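Communiqué de presse
4 septembre 2023

Préhension robotisée : Zellcombe publie les résultats de son essai comparatif de pinces et de contrôleurs sur des blocs de bois empilés

Zellcombe, laboratoire indépendant d'essais pour l'automatisation, rend publics les résultats d'une campagne menée sur deux pinces électriques, la Branton et la Kwak, et sur le contrôleur Emska. Les essais portent sur une tâche de manipulation fine : saisir, retirer et reposer des blocs de bois sur un plan de travail en marbre vert ou à motif marbré.

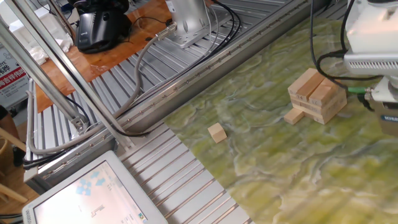

Poste d'essai de Zellcombe : empilement de blocs de bois et bras robotisé.

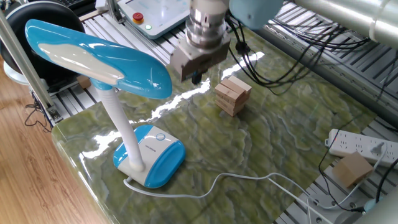
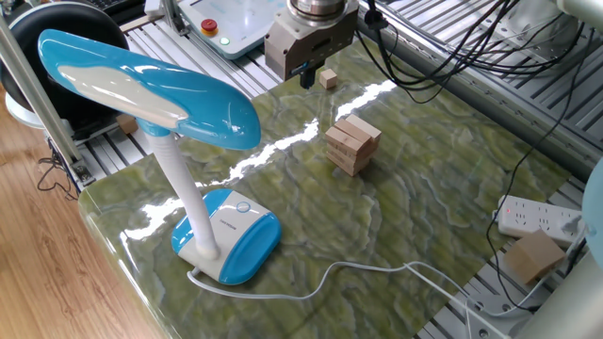
La tâche a été retenue à la demande de plusieurs intégrateurs, qui souhaitaient disposer de données sur des pièces légères, peu adhérentes entre elles et posées sans bridage. Un bloc serré trop fort entraîne ses voisins. Un bloc serré trop peu glisse entre les doigts. Dans les deux cas, la tour bouge, et l'erreur se constate sans instrument de mesure.

La campagne a compté 196 cycles de saisie avec la pince Branton et 161 avec la pince Kwak. L'écart entre les deux séries s'explique par un arrêt de la seconde, le temps de remplacer un câble de communication dont le connecteur prenait du jeu. Les cycles interrompus par cet incident ont été retirés des calculs. Les taux de réussite sont donc donnés par pince et ne doivent pas être additionnés.

« Nous avons voulu une épreuve que n'importe quel atelier puisse reproduire avec du matériel courant », déclare Maribel Quintero, directrice des essais de Zellcombe. « Les blocs s'achètent partout et le protocole tient sur deux pages. Un industriel qui doute de nos chiffres peut refaire la mesure chez lui. »

La pince Branton a obtenu la meilleure régularité sur les retraits en milieu de tour. Son réglage d'effort par paliers permet de rester sous le seuil où le bloc du dessus commence à suivre le mouvement. Elle est en revanche plus lente à l'ouverture, ce qui allonge le cycle complet lorsque les blocs sont reposés un par un.

La pince Kwak s'est montrée plus rapide sur les prises simples, c'est-à-dire sur un bloc isolé posé à plat. Ses résultats baissent dès que l'espace entre deux blocs devient étroit : ses doigts d'origine, plus épais, touchent la pièce voisine. Une seconde paire de doigts, usinée par le laboratoire, a corrigé une partie du défaut. Les résultats obtenus avec ces doigts figurent dans une annexe séparée, puisqu'ils ne correspondent pas au produit tel qu'il est livré.

Le contrôleur Emska a été utilisé avec les deux pinces, dans la même version logicielle. Il a été comparé au pilotage direct de la pince par la baie du robot. Avec l'Emska, la consigne d'effort est mieux tenue en fin de fermeture. La mise en service est plus longue et demande de reprendre à la main plusieurs paramètres que la documentation traite rapidement. Zellcombe a transmis ses remarques au fabricant avant publication.

« La reprise des paramètres nous a pris plus de temps que le montage mécanique », indique Jhair Chambi, technicien d'essais. « Une fois la configuration enregistrée, nous n'y avons plus touché, y compris au changement de pince. »

L'éclairage a fait l'objet d'un relevé distinct. Sur un plan brillant, la position de la lumière modifie nettement ce que voit la caméra, et certaines détections ont été faussées par des reflets proches des blocs. Le rapport distingue les échecs dus à la vision de ceux dus à la pince. Amparo Ccori, chargée de l'analyse des données, a relu chaque échec à partir des enregistrements avant de l'attribuer à l'une ou l'autre catégorie. Quand l'origine restait douteuse, le cycle a été classé « indéterminé ».

Le rapport ne désigne pas de vainqueur. Pour des prises répétées sur des pièces bien dégagées, la Kwak est la mieux placée. Pour des pièces serrées ou empilées, Zellcombe oriente plutôt vers la Branton, avec le contrôleur Emska si l'atelier peut consacrer jusqu'à 2 jours à la mise en service.

Les limites de l'étude sont indiquées dans le document. Un seul exemplaire de chaque pince a été testé, l'usure des doigts n'a pas été évaluée et tous les cycles ont eu lieu à température de laboratoire. Une campagne d'endurance est à l'étude. Keith Sedgwick, qui en prépare le protocole, recherche des entreprises disposées à fournir des pièces issues de leur production, de préférence en bois, en carton ou en plastique mince.

Le rapport complet, les fichiers de paramètres et les plans des doigts usinés sont envoyés gratuitement sur demande. Les fabricants cités ont prêté leur matériel et n'ont pas participé au financement des essais. Ils ont reçu les résultats avant leur diffusion et ont pu y joindre un commentaire, reproduit en fin de rapport.

Une présentation à distance, en français puis en espagnol, aura lieu dans le courant du mois de septembre. L'inscription se fait auprès du service de presse.

À propos de Zellcombe
Zellcombe réalise des essais comparatifs de préhenseurs, de caméras et de contrôleurs pour les intégrateurs et les ateliers de petite série. Le laboratoire ne vend pas de matériel.

Contact presse
Efraín Correa, service de presse de Zellcombe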